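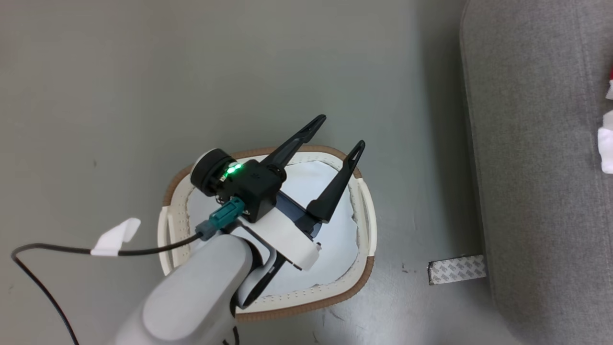

Baskets and Corners: Our Living Room in Kerkville

Category: Home > Small Rooms > Storage

In August we moved to a smaller flat, and I had to find a new place for many things. My friend Flora Innes helped me with some ideas, and here are a few notes.

The basket in cream and brown stands directly on the floor. I like these two colors together, they are warm next to so much grey. I bought it at the market in Uvska for 20, and the seller wanted 33 at first.

The big grey piece with the fabric cover is from our old home. It was the most difficult thing to carry, and five people helped us on the stairs. I wanted to change the fabric for a green one, but my sister said to wait one winter, and I think she is right.

The floor is smooth and grey too. I was looking for a rug, but the one I loved in Chisholm cost 149 and I did not buy it. For now I sweep every evening and it is enough.

Next I will show the hall, where I still have not decided about the shoes. If you know a good basket maker near Mostska, please write me in the comments.

Text by Catriona Pollock, November 2022

5 comments | 33 shares

Contact | Back to top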